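Home and Hobbies > Games at home > Dice and tabletop

Dice on a cloth or dice on bare wood? Neighbours downstairs, cheap table, getting desperate

Asked by marrowfat
3 answers, 6 comments

Hello all, first time posting so be gentle. We've got into dice games in a big way since September, mostly Zilluvach (the one where you bank points until somebody gets past the target and then everyone has one last go) and a bit of plain old Yacht when we can't face the adding up. Four of us, once a week, at mine because I've got the biggest table. It's a folding thing from Dretton with a hard top, and it is LOUD. Every throw sounds like somebody dropping a tray of cutlery. We're in a first-floor flat and the people underneath have been very nice about it so far, but they have mentioned it, and we do tend to go on until gone eleven.

So I bought a tablecloth, one of those cheerful checked ones, from Benurov. It's helped a bit with the noise but it's given me three new problems:

It slides. Somebody leans on their elbow and the whole lot goes an inch towards them, drinks and all.

It wrinkles, and the dice land cocked against the wrinkles, and then we have an argument about whether that's a four or a two. Last week we had a proper row about it with 715 points riding on one throw. It got quite heated!

And the checks. I thought they'd be jolly but after an hour of looking for a white die on red and white squares my eyes go funny. One of us has gone back to wearing her old glasses just for dice night.

I don't really want to spend money on a proper dice tray for each person. I did look at the Huenchumán ones, the leather-look kind that popper up at the corners, but four of those comes to more than the table did. Is there a way to make the cloth work, or should I give up on it and get a mat? Also what do people use for a shaker? We've been using our hands and I'm fairly sure one of my friends is dropping rather than throwing – I'm naming no names.

Thanks in advance, sorry it's long.

gravyboat
Get a felt mat. Cloths are for eating off.

Comments

marrowfat: Fair enough, but any idea what size? The table's quite long and I don't want to lose half of it.

gravyboat: Whatever fits.

tinlid
Don't give up on the cloth yet! I went through nearly all of this when we moved into our place (also upstairs, also thin floors) and we've ended up keeping ours on for everything, dice night, jigsaws, Sunday lunch, the lot. I'll go through it the way I did it, which was mostly in the wrong order, so bear with me.

The noise first. A thin cotton cloth straight on a hard top does next to nothing, because the die still more or less hits the table. What you want is something soft underneath it. I started with an old bath towel and that was too soft, everything just sort of plopped and stopped dead and the games felt horrible. Then I tried a flannelette sheet folded in half and that was much more like it. Two layers of flannelette, cloth on top, and you get a nice dull tap and the dice still roll. If you've got a single sheet that's gone thin in the middle, that's your underlay sorted for nothing. An old blanket would do too as long as it's not one of those fluffy ones.

The underlay sorts out most of the sliding as well. Cotton on cotton grips, cotton on a shiny tabletop doesn't. If the sheet itself creeps about on the table then put a bit of that rubbery mesh stuff under each end, the sort you line drawers with. I only needed it at one end, I think because our table isn't level, but that's a different thread. Don't bother with tablecloth clips. I had the metal ones and I snagged two jumpers on them and then trod on one in my socks.

Wrinkles. Right. Iron it once while it's still a tiny bit damp, and then DON'T fold it up. I roll mine round the cardboard tube out of some wrapping paper and stand it behind the door. It still gets creases where people's arms have been, you won't stop that, but they're soft ones and the dice mostly ride over them. And have a house rule before you start playing. Ours is that if you can balance another die on top of it, it counts, and if the top one slides off you throw again. We haven't had a row about a cocked die since, well, we've had one, but that was because somebody knocked the table.

As for the checks, you can go two ways. Either change the dice (a set in black or dark green shows up beautifully on red and white) or give people something plain to throw into. I went the second way because I'm fond of our old white dice, and what we use is a stainless steel plate with a raised edge. I know, I know, metal, noise. But hear me out. You cut a circle of felt for the bottom of it when you're actually playing, and the rim stops the dice going off on a tour of the carpet. They cost next to nothing compared with a tray, they go through the dishwasher, and when you've finished you can put crisps on them. We pass one round with the turn, so it's always obvious whose go it is. That alone has saved us so much "is it me?" over the winter.

For a shaker, paper cups. I used to have a proper leather one and everyone hated the smell of it. A paper cup is quiet, it's the right size for five or six dice, and when the rim goes soft you throw it away and get another. Make it a rule that the cup goes right over and comes up empty, and your friend who drops instead of throwing won't be able to get away with it any more. I wouldn't use one that's had anything sugary in it, mind. I did once and we had sticky dice for a fortnight.

And get a scorebook, a real one. We used the backs of envelopes for ages and then lost the one with our best ever game on it (1,719, and it was my score, and not one of them believes me). Spiral-bound is best because it stays flat at the page you want. It lives at the far corner of the table so that it doesn't get rolled on, and whoever's sitting there does the sums whether they like it or not.

Our checked cloth with a few of the bits on it, notebook in the back corner, cup, plate, and one of the white dice on one of the paler squares:
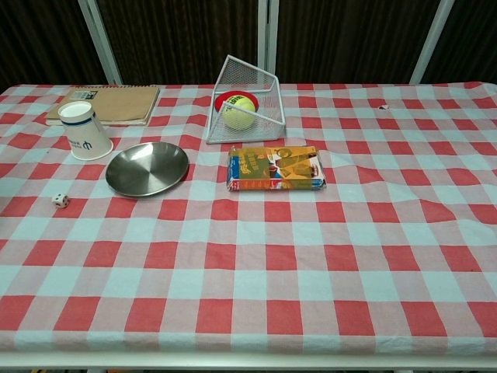

marrowfat: OK you've converted me on the underlay, I've got a flannelette sheet that's been waiting to be turned into dusters for years. But is the felt loose in the plate or do you stick it down? I can see mine riding up and the dice going underneath.

tinlid: Loose! Cut it a touch too big so it's snug against where the plate starts to curve up. If you glue it you can't wash the plate. I did mine by drawing round a saucer, cutting it, finding it was too small and then drawing round a bigger saucer, so start with the bigger saucer.

marrowfat: Ha, will do. And does the cloth need to hang down a certain amount? Mine's only just bigger than the tabletop and I wonder if that's why it moves.

tinlid: It might be part of it. A longer drop does weigh it down a bit, but too long and people catch it with their knees when they get up, and then you've got drinks everywhere. I like enough to cover the front edge and not much past that. If yours is on the small side I'd do the mesh at both ends and see how you get on.

ploverfield
Agree with most of the above but I'd go dark dice over the plate every time. My eyesight isn't what it was and I tried the white-dice-on-a-plate idea, and under our kitchen light the shine off the metal was worse for me than the checks had been. Perhaps the felt would have cured that, I didn't have any. I paid for a bag of 12 black ones with white pips and it was the best money I've spent on a hobby in years.

Couple of other things, marrowfat, from somebody who's also had the chat with the downstairs neighbours:

It isn't only the dice. Ours said the chairs were worse. Stick-on felt pads on every chair leg, and check them now and then as they come off and you don't notice. I'd do that before spending another penny on the table.

Folding tables rattle by themselves. Give yours a thump with nothing on it and listen to the legs. If it buzzes, there's a loose hinge or catch somewhere and a fold of cloth wedged in it will quieten it down no end. Mine had a crossbar that hummed every time somebody threw a double.

If you do stick with the checked cloth, turn it over and have a look at the back. On some of them the pattern is printed and the back is much fainter, and that might be enough to rest your friend's eyes. On a woven one it'll be the same both sides so no luck there, sorry.

I'd disagree about the towel, by the way. An old thin one that's been washed to death is fine underneath. It's only the new thick ones that kill the roll.

On shakers, a paper cup is all right but it does get squashed if you've got anyone with a strong grip in the group. We double them up, one inside the other, and a pair lasts us some 17 games before it wants replacing. I wouldn't use a plastic tumbler, they're nearly as bad as the bare table for noise.

Last thing, we stop throwing at half ten and play cards after that. The neighbours know it, so they don't lie there wondering when it's going to finish, and it's made more difference to how we all get on than the chair pads did. Let us know how the flannelette works out, and whether your friend starts losing once there's a cup involved.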